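Nadance extends vibration analyser calibration service

Nadance has extended its calibration and repair service for portable vibration analysers and shaft alignment instruments to customers in regional areas. The service will be available from March through the company's Bielecka workshop.

Under the new arrangement, instruments may be sent by prepaid courier and will be returned within 7 business days of receipt. The standard fee is $145 per channel, including a calibration certificate. Accelerometers and laser tachometers submitted with an analyser will be checked at the same time.

"Many of our customers operate fans, pumps and centrifuges at sites a long way from a metropolitan laboratory," said Annapurna Murthy, General Manager, Service. "They will now have access to the same turnaround as our city customers."

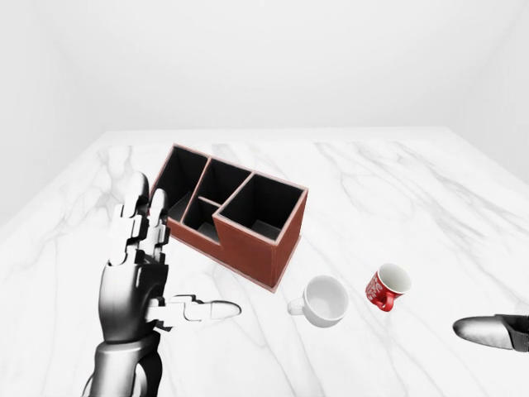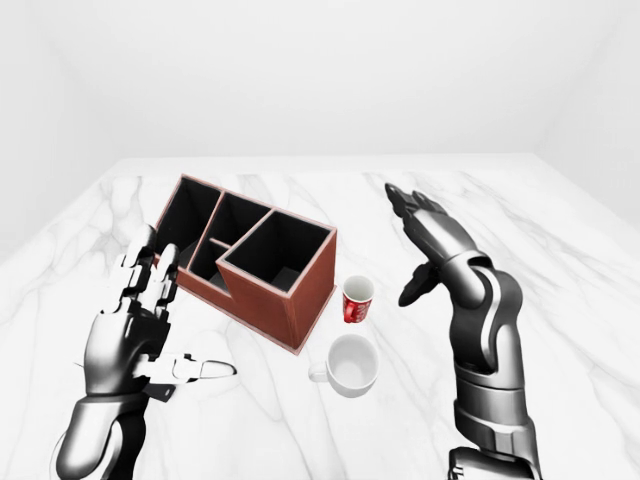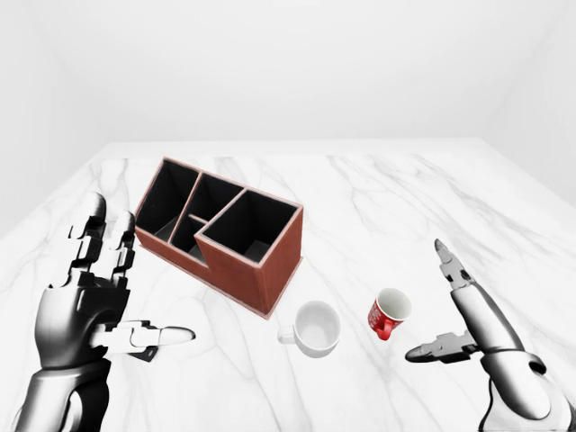
Computer renderings, each with a desk organiser on a tabletop.

The Bielecka workshop services 3,000 instruments a year and employs three technicians in its rotating machinery section. Existing service agreements will be honoured until their expiry. Enquiries regarding bookings and freight should be directed to Anitha Nadar, Customer Service Coordinator.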